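Ewan Rennie has heard the pitch for Kameo twice now, and he still isn't buying all of it. The planner, built at Bindden, is supposed to let one arm controller move from task to task without hand tuning. "They ran 1368 episodes in February and 719 of them finished," he says. "That's a coin toss with a nice dashboard on it."

Iona Rutherford, who wrote most of the motion code, doesn't argue with the count. She says the bad runs are mostly grasp planning near other pieces. "The arm knows where it wants to go. The fingers are wide and the board is small, so the collision checker says no and it times out." 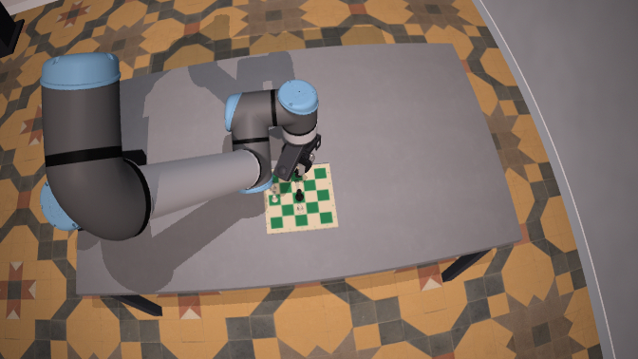
*The chess task in simulation, with the gripper over the far edge of the five-by-five board.*

I asked why a board game at all. Rutherford says small pieces set close together punish sloppy planning. Rennie says it demos well – and that the simulator hands the planner every pose for free. "Take that away, put a real camera on it, and then show me your 719."

She grants him that one. Perception is still a stub, and the noise model has 4 settings, all picked by hand. She wants to swap it out before anyone tries the code on hardware.

Rennie has asked for the logs of the failed runs, too. When we spoke he hadn't received them.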